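Progress report to Brellon, second period
Handling equipment trial, Prikari packing project
Prepared by Ok-hee Seok, project lead

Where the money stands

We have not spent the arm money. I know that is the line you will look for first, so it goes at the top. The grant set aside enough for two arms and their controllers by the end of January, and I have signed for neither.

Nuler sent a revised quote in the middle of the period. The headline price came down, which looked good until Said Hegazy went through the attachments. The service plan had moved out of the base price and into a yearly fee, and the spare fingers were now listed as an option. Over the life of the grant the new quote costs us more than the old one. I have asked for both versions set out on the same terms and am still waiting.

The other supplier, Sun, gave us a plain price and a lead time of 12 weeks. They would not put the lead time in writing. I have treated it as a guess in the budget.

What the trial has told us

Your last letter asked whether the grippers are "ready for the floor." I don't think we can say so yet, and I would be wary of anyone who says it for us. The supplier's brochure promises 100 per cent pick success on "standard cartons." I asked what a standard carton was and got a link back to the brochure.

Our own work so far has been with hand-held grippers, which are much cheaper than arms and let us find out which grips are worth paying to automate. Cardboard is harder than it looks. A box that is firm at the corners can give in the middle of a side, and the person holding the tool makes up for that without thinking. An arm will not. I would like that gap understood before we buy anything with a motor and a service fee.

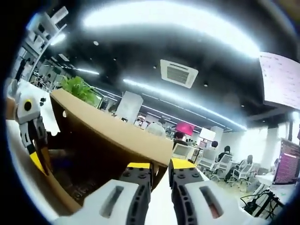

Finger pads are the cost I got wrong. I budgeted for them as a one-time purchase and they should have been down as a consumable. Said has moved them to the running costs line and the total has gone up to match. We have covered it this period out of the travel budget, which was too generous anyway, but that won't work a second time.

What we are asking for

Please let us carry the arm money over to the next period, and let us buy one arm first instead of two. If the first one earns its keep over 9 weeks of ordinary work, we will come back for the second with numbers of our own. If it doesn't, you will have paid for half a mistake.

We would also like a small amount moved into consumables. The revised table is in the budget file, with Said's notes in the right-hand column.

Still open: Nuler's answer on the service plan, a written lead time from Sun, and the electrical quote for the new bench, which both suppliers left out of their install costs.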